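3.2 Arrumação dos livros no organizador

O acervo de apoio da disciplina tem 1492 títulos, dos quais 400 ficam em mesas de consulta. O grupo (Serena Farina, Viola Mancuso e Casimiro Esteban) estudou a arrumação de livros em organizadores de mesa com divisórias verticais, em plástico preto perfurado. O critério adotado foi o Nedoto: lombada para fora, um volume por vão sempre que possível, capas duras nas extremidades.

Os livros de capa mole inclinam-se quando o vão é mais largo que o volume. A inclinação dificulta a leitura da lombada e ocupa espaço útil. Os títulos em chinês foram registados pelo nome da editora e pelo assunto.

Mesa de consulta, livros e organizador:

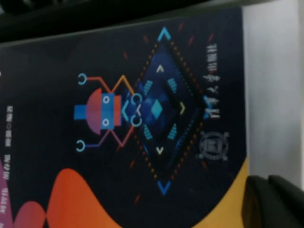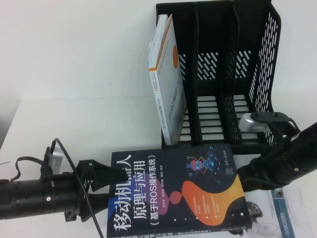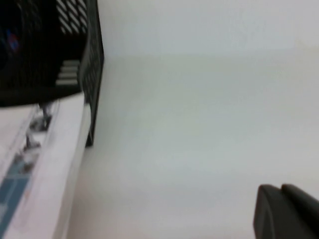

Para a versão de agosto propõe-se reduzir a largura dos vãos e acrescentar uma base antiderrapante. A orientadora, Pierina Bianchini, pediu ainda que a ficha de cada livro indique a espessura em milímetros.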